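Torkora Hand-Held Gripper: Care and Adjustment FAQ

Maintained by Elaine Teixeira for the Cinddale bench. Covers the two-finger Torkora unit with inner jaws. The older Pludine unit has its own page.

Setup

How do I check that the fingers are square?

Open the gripper fully and set it down on the bench. Both fingers should sit at the same height, and the gap between them should be even from base to tip. If one finger leans, loosen its mounting screws, push the finger against the stop, and tighten again a little at a time. Do this before any calibration. A leaning finger will pass the open and close test and then fail on the first box with a flat side.

What should be on the table for the first run?

Mix hard and soft items. We keep a plastic basket with boxed goods and a flat tin in it, and put a folded cloth next to it. The basket wall matters - it shows whether you can lower a finger beside a box without catching the rim.
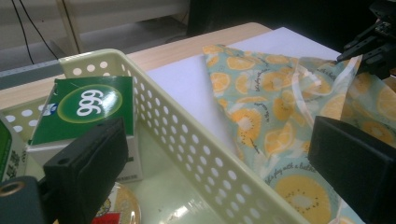 Run 10 open and close cycles in the air before touching anything. Then do 15 picks, alternating between rigid and soft items. Log any pick where the fingers close unevenly.

Which screws fit the threaded inserts?

Only the ones in the Dumlao spares kit. Start each screw by hand for two full turns. If it binds, back it out and start over. Forcing it will spin the insert in the plastic, and the whole finger arm then has to be replaced.

Daily care

How do I clean the jaws?

Wipe the contact faces with a lint-free cloth and a little isopropyl alcohol. Do not use acetone on the plastic parts. Let them dry before closing the jaws. Tape residue is the usual cause of items sticking on release.

The trigger feels heavy. Is that wear?

Check for grit in the slide first. Close the gripper slowly with nothing in it and feel for a rough spot. If there is one, brush out the slide and try again. If the pull is heavy over the whole stroke, the return spring is probably seated wrong. See page 17 of the Torkora service sheet.

Does it need grease?

No. The slide runs dry. Grease picks up cardboard dust and makes the drag worse.

Thin material

Why does film slip out of the jaws?

The tips are not meeting along their full width. Close them on a strip of paper and pull. The paper should hold at both edges of the tip - if it pivots, one jaw is twisted and needs to be reseated. Once the paper test passes, try clear film over a patterned cloth. Gather a fold, close on it, and lift slowly. 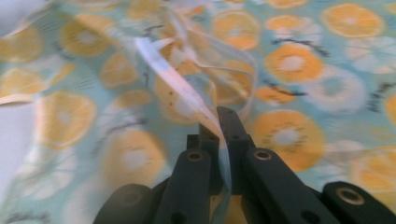 Repair

When should a jaw be replaced?

Replace it if you find a crack at the base, a chipped tip, or an insert that turns with the screw. Surface scratches are fine. Change jaws as a pair and repeat the paper test afterward.

Can I glue a cracked finger to finish a session?

No. Tag the unit, put it on the repair shelf, and take the spare. Glued fingers flex differently and the log entries from that session will have to be thrown out.

Who do I tell?

Write it in the bench log with the unit number and the part, then let Elaine know. Spare jaws were last restocked in November.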